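Can an axolotl really grow back its legs?

People say all sorts of things about axolotls. Some say they can live for ever. Don't believe that one. In a tank, 15 years is a good long life.

The leg story sounds just as silly, but scientists have checked it many times. A lost leg does grow back, bones and all. 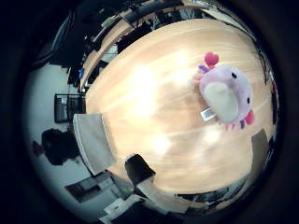 Does a new leg grow overnight?

It takes weeks, and often months in an older animal. Be careful of any video that shows it happening in a day.

Could doctors copy the trick for people? You may read that they soon will. Maybe, but ask who says so, and how they know.

Hadiza Garba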